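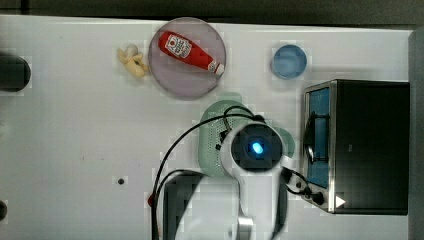

Ketchup on a plate, blue bowl off to the right, oven past that.

9 min read

Play kitchens, a second opinion

Everybody who sells pretend food tells you what it will do for your child. It will teach sharing. It will teach healthy eating. It will get them counting, sorting, and naming colors, and if the box is big enough it will probably get them into college. I've bought, borrowed, washed, and stepped on a great deal of the stuff for the play corner at Clukport, and I would like to see the evidence.

Boglárka Bíró asked me to put together a gallery page on the kitchen things for people thinking of setting up a corner of their own. She wanted something cheerful. We agreed on short captions and then I wrote more than that, so this is the page as it stands on August 21, 2020, with her patience already used up.

A word on what belongs in it. We don't keep sets together and never have. A set arrives with its own plates, its own bread, and its own little pot, and within a week the bread is in the dress-up box and the pot is doing duty as a helmet. Whatever is on the table is what somebody put on the table. If you want matching pastel dishes, photograph them on the first day and then say goodbye to them.

About that ketchup

I have been told by a sales catalog that condiments "complete the meal." I doubt any child has ever thought so. The ketchup bottle gets picked up before the meal, during the meal, and often in place of the meal. It has a plate to itself up there, lying on its side, and I would call that a fair serving by local standards. Hema Venkataraman, who runs the morning group, has a theory that red things get chosen first. I think bottles get chosen first, and that if it were a bottle of mustard we would be having the same discussion about yellow.

We tried to settle it once. She put out a red pepper and I put out a yellow squeeze bottle, and the group went for the cardboard box both of them had been carried in. She says this proves nothing. I say it proves what I have been saying about the price of play food, but I'll admit it didn't help with the color question.

What I can tell you is that the label matters more than I expected. A red bottle with a plain side is a rocket, a flashlight, or a baby. Put a white label with a small tomato on it and it becomes ketchup for maybe half the time. Whether half is a good result depends on what you thought you were buying.

Bowls are worth the money, plates less so

Bowls get used. A small round bowl, like the blue one in the first picture, will be soup, a hat for a bear, a place to keep a button, a drum, and a bath. You can stir it with nothing in it. You can carry it across a room while telling everyone it is hot.

Plates do less. A plate is somewhere to put a thing down, and putting things down is not a big interest at that age. The makers know this, I suspect, which is why they come in such nice colors. The Troltundale range lists a "mealtime bundle" with three plates to every bowl, and I would like to meet the person who worked that out. Buy the bowls singly if you can find anyone who will sell them to you that way. Secondhand is fine. Real ones from the back of your own cupboard are also fine, as long as they won't break, and I'd start there before opening a catalog at all.

I should be fair to plates on one point. They stack, and a stack of plates is a tower, and a tower is something to knock over. If that's in the brochure I haven't seen it.

Scale, and other things the boxes don't mention
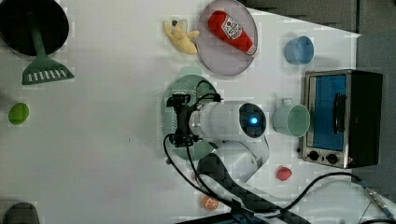
Scale is my oldest complaint about pretend kitchens. The food is made by one company, the dishes by another, and the appliance by a third, and I don't believe the three have ever been in touch. You end up with a strawberry that would feed a family and a saucepan that wouldn't hold it. Etelka Jakab says children don't care, and I used to argue with her. I argue less now, but I still check a pan against a spatula before I let either one into the building. The black frying pan and the long green spatula at the left get on all right together, and there's at least some hope of getting one under whatever is in the other. The cups are another matter. Both the blue one and the pale green mug are on their sides next to the oven, and that is how I find most cups. I've stopped standing them up.

Bananas get a note to themselves. Every range has one, and the one with the peel splayed open is the only kind I'd spend money on. A closed banana is a telephone. I have watched a closed banana be a telephone for an entire afternoon, and if you want a telephone you can have one from the junk drawer for nothing. An open banana is still a telephone now and then, but it gets eaten as well.

The round ones

Small round fruit is hard to defend. A red ball is an apple if you are generous, a tomato if you are in a hurry, and a ball in every case that matters. It will be thrown. The lime green sort will be thrown too. Amr Farouk, who does our buying, likes them for sorting by color and has a laminated sheet to prove it. I've seen the sheet come out in December when visitors are due. The rest of the year the round fruit lives under the radiator.

A slice is better. An orange slice can't roll away as easily, and it has a pattern on it that says what it is from across the room. It also goes on the rim of a cup, for anyone playing café, and playing café is the one game in the corner that regularly lasts longer than I can stand up for. If I were starting over I would buy slices of everything and no whole fruit at all. Amr disagrees, and he signs the order forms.

Ovens

Now the expensive part. Do you need an oven? I have asked this of every person who ever wrote to us about a play corner and they all say yes straight away, and when I ask why, they say because a kitchen has one.

I am not fully against them. A door that opens is a fine thing, and a door you can see through is better, because half the pleasure is in checking. Blue glass isn't what I'd have picked, but I have no complaints from the public. Two knobs are enough. More knobs and you get arguments over who set what, and I speak as someone who has refereed them. Before paying for a big standing unit with a hood and a fake faucet, though, try a small countertop oven on a plain table for a month. We had a full-size unit from Clalta. It cost us more than $100 even with the discount, it took up the warm end of the room, and what got used on it was the door. The rest was shelving.

The plain table does more than people give it credit for. A white one shows everything up, crumbs included, so it gets wiped. It has no painted burners telling anybody where to cook. I'd rather have that and a bag of odds and ends than the finest kitchen in the Halász catalog, and I have said so to their representative, who sent me another catalog.

Does any of it teach anything?

Salamatu Adebisi sent me an article on pretend cooking and early vocabulary, and I did read it. I'm prepared to believe that a child who spends an hour saying "spatula" learns the word spatula. I'm less prepared to believe this requires a spatula shipped in a box with a cellophane window. She wrote back that I was being difficult, and that the talking happens because the things are there to talk about. That is a reasonable point and I have left it in.

The claims about healthy eating I won't budge on. We have had pretend broccoli in the corner for years. It is in wonderful condition.

Questions I get asked

Washing: hard pieces in warm soapy water, soft ones according to the tag, and if the tag has been chewed off, treat it gently and let it dry all the way through before it goes back. Small parts: check them yourself with your own hands, every time, whatever the age on the packet says.

Storage: one open basket. Sorted bins with picture labels look lovely and last until lunch.

How much food is enough: less than you have. Put out a handful, put the rest in a closet, and swap them over when you get bored of looking at them yourself. The children will greet the old ketchup like a relative back from overseas – I've tested that one several times, and it is the only claim on this page I would put in a brochure.

If you have spare bowls, Boglárka will take them at the front desk. Please don't bring us any more plates.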